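Chapter 6
Bins, Boxes, and Lids

Kenneth Moffat

Most homes and small workplaces store loose goods in containers that somebody else picked out years ago. Flour goes in whatever bin was free. Rice goes in the bag it came in, folded over and clipped. This chapter is about choosing a container on purpose, and it begins with the lid, where most of the trouble starts.

A domed lid adds height above the rim of a plastic bin. Part of the dome may be clear or tinted.
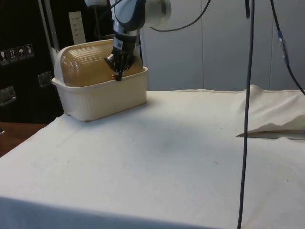
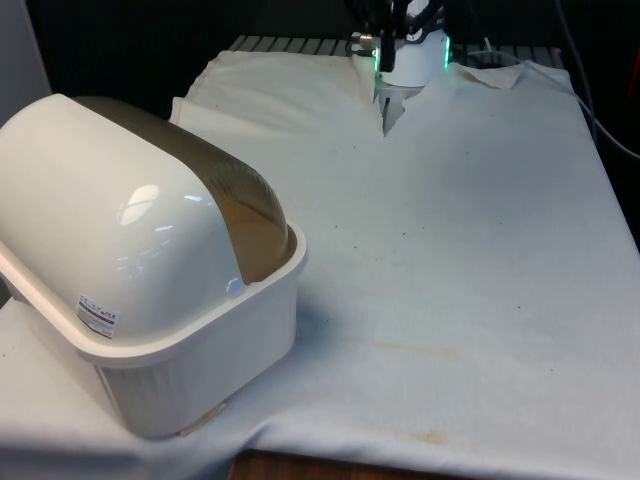 How should you decide whether a bin needs a domed lid or a flat one?

Look at where the bin will stand. A flat lid suits a bin that will have something stacked on it or will slide under a low shelf. A domed lid suits a bin that stays on an open table or counter, where there is free space overhead and the contents may rise above the rim. If the bin will do both jobs at different times of the year, choose the flat lid and fill the bin less.

6.1 What this chapter covers

Chapter 5 dealt with shelves and the spacing between them. You learned to measure a shelf opening at the front and again at the back, and to write down the smaller number. You will need those numbers now. Keep your shelf sheet from Chapter 5 with you as you read.

By the end of the chapter you should be able to name the main parts of a storage bin, match a lid to a use, work out how much a bin will hold in practice, and set up a cleaning schedule that people will follow. The last section covers labels.

6.2 Parts of a bin

The base is the part that holds the goods. Its walls may be smooth or ribbed. Ribs stiffen a thin wall, so a ribbed bin can be lighter than a smooth one of the same size. Outside ribs collect dust and need a brush. Inside ribs collect food and should be avoided for anything fine, such as flour or powdered milk.

The rim is the top edge of the base. A wide, flat rim gives the lid something to sit on and gives your hands something to hold. A narrow rim saves a little space on the shelf but is harder to grip when the bin is full.

The corners matter more than most buyers think. A square corner uses the shelf well and is hard to wipe out. A rounded corner loses a little space and can be cleaned with one pass of a cloth. For dry food, take the rounded corner. For tools, cloths, and boxed goods, take the square one.

The lid closes the base. Lids may lift off, slide, or turn on a hinge. A lift-off lid has to be put down somewhere, and in a busy kitchen it is often put down on a dirty surface. A hinged lid stays with the bin, but the hinge is one more place for crumbs to settle. Some lids have a knob or a handle. Check that the knob does not add so much height that the bin no longer fits the shelf.

6.3 Working capacity

The size printed on a bin is its full capacity, measured to the rim. You will almost never fill a bin to the rim. The amount you can store and still scoop from without spilling is called the working capacity, and you should plan with that number.

To find the working capacity of a bin, fill it with the goods you plan to store until you can scoop from it without pushing anything over the edge. Then empty it into a measuring jug and write down the total. Do this once for each kind of goods. Beans and oats behave differently in the same bin.

The storeroom at Emley is used as the running case in this book. It serves a school kitchen and has 40 bins on 5 shelves. When the kitchen staff first measured their stock, they used the printed sizes and ordered too much rice. The extra rice stayed in its sacks on the floor of the passage until November. After that they measured each bin by hand and taped the figure inside the lid. The full stock sheet for Emley is printed in the back of the book, on page 174.

6.4 Clear, tinted, and solid materials

A clear wall or lid shows how much is left. It also lets in light, and some goods fade or go stale faster in light. Oils, spices, and dried herbs should be kept in solid containers or in a closed cupboard. Pasta, rice, and sugar are not much troubled by light and can go in clear ones.

A tinted panel falls between the two. You can often judge the level of the goods through it, though color is hard to judge. Do not rely on a tinted panel when you are checking food for spoilage. Open the lid and look.

Solid white or cream plastic shows stains easily. Some people count this as a fault. In a storeroom it is useful, as a stain you can see is a stain you will clean.

6.5 The surface under the bin

Bins are filled, emptied, and sorted on a table far more often than on a shelf. A cloth on the table keeps a bin from sliding and catches what spills. Use a cloth large enough to hang over the edge so that it does not ride up when a heavy bin is pulled across it. Shake it out after each session and wash it when it is marked. A cloth that holds crumbs will put them back on the bottom of the next bin, and from there they go to the shelf.

A rubber mat can be used in place of a cloth. It grips better and wipes clean, but it does not soak up liquid. The storeroom at Baird keeps a mat on the sorting table and a folded cloth next to it. Either method works if the surface is cleared before the bins are brought over.

6.6 Before you buy

Take your shelf sheet, a tape measure, and a list of the goods you want to store. Measure the bin with the lid closed. If the lid is hinged, open it all the way and measure again. A hinged lid that cannot open under the shelf above it means pulling the bin out every time.

Lift the bin by the rim and feel whether the walls bend. Run a finger around the inside of the corners. Open and close the lid several times with one hand, since the other hand will be holding a scoop.

Buy one bin first and use it for two weeks. If it works, buy the rest in the same size and from the same maker. Mixed bins rarely stack, and their lids get swapped and lost.

Terms used in this chapter

Base: the lower part of a bin, which holds the goods.
Full capacity: the amount a bin holds when filled to the rim.
Rim: the top edge of the base.
Working capacity: the amount a bin holds when it can still be scooped from without spilling.

Practice

Pick one container in your own kitchen and find its working capacity by the method in 6.3. Record the printed size next to your result. Then measure the space above the container where it now stands and write down which kind of lid would fit there. Bring both figures with you to the next section, where they are used to draw up a shelf plan for the Barkine pantry.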